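Coffee station (office)

A coffee station is a table, counter or cart in a workplace where staff prepare and drink coffee without leaving the floor. It differs from a kitchenette in having no sink or drain. Water is carried in, and used cups are carried out. The term also covers the stock kept at the station, mainly beans, milk, cups and small utensils.

Terminology

"Coffee point" and "beverage point" are used in building plans. Suppliers often write "coffee corner" even when the table stands in the middle of a room. In the planning manual by Mirjam Gisler and Amirul Saragih, a station is any surface used for coffee on at least one shift per day, and a surface used only for meetings is excluded.

Location

In open offices the station is usually placed along a walking route, away from desks where calls are taken. Grinding is the loudest step, and many offices buy ground coffee or limit grinding to set hours. A white or light tabletop is common because spilled grounds and milk rings show up quickly on it. Unsealed wood stains and is generally avoided.

Vessels and storage

Three kinds of vessel are found at most stations: storage jars, glass mugs and ceramic mugs.

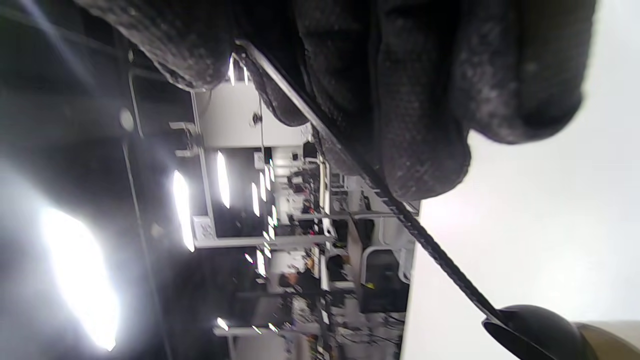
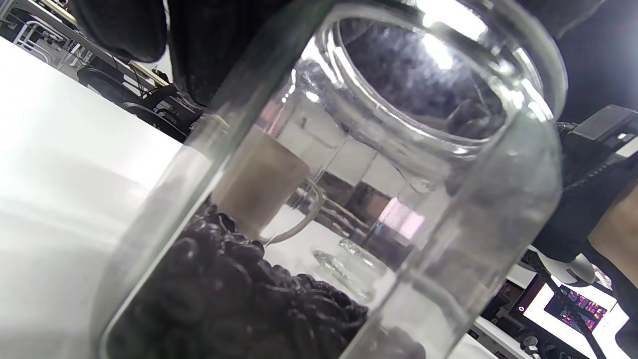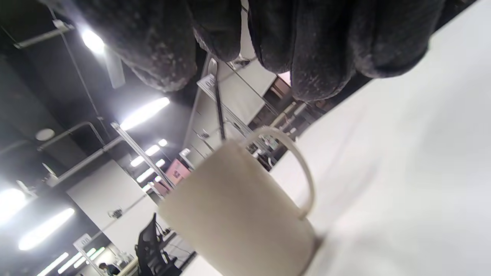
Whole beans keep longer than ground coffee. Air, light, heat and moisture all shorten their life. A clear glass jar shows the remaining stock at a glance but gives no protection from light, so it is suited to small amounts that will be used within a few days. The main supply stays in its original bag, closed, in a cupboard. A wide mouth allows a scoop to be used and makes the jar easier to wash by hand. Dark roasts carry more oil on the surface of the bean, and this oil leaves a film on the inside of the glass. The film turns stale and should be removed with warm water and dish soap before the jar is refilled. The jar must be fully dry first.

Glass mugs are preferred for milk drinks when the color of the drink is used to judge strength. Single-wall glass loses heat quickly and the outside becomes hot to the touch; the handle should stand far enough from the body to clear the fingers. Ceramic mugs have thicker walls and hold heat better if warmed beforehand. Plain white or cream glazes show tea and coffee stains, which can be removed with baking soda.

Supply

Rallamby, a regional office supplier, lists stations in two sizes. The smaller, sold as Stosta, is a table 858 mm high. The larger, Bokura, has the same height and is 1088 mm wide, with a shelf below for bags of beans. Both are delivered without cups. Replacement jars are sold separately under the Santoso name.

Use and upkeep

A survey by Rosaura Montoya covered 176 office stations. Most were wiped down daily, but storage jars were often topped up for weeks without being emptied. Montoya advised against topping up, as the oldest beans remain at the bottom. Her recommended order of work is to empty the jar, wash it, dry it, pour in the new beans and place any leftover beans on top.

Milk is kept cold and brought out as needed. An open carton should not stand at the station for more than 2 hours. Mugs are stored upright or on a rack; mugs stacked inside one another tend to chip at the rim.

See also

Break room
Coffee grinder
Kitchenette
Mug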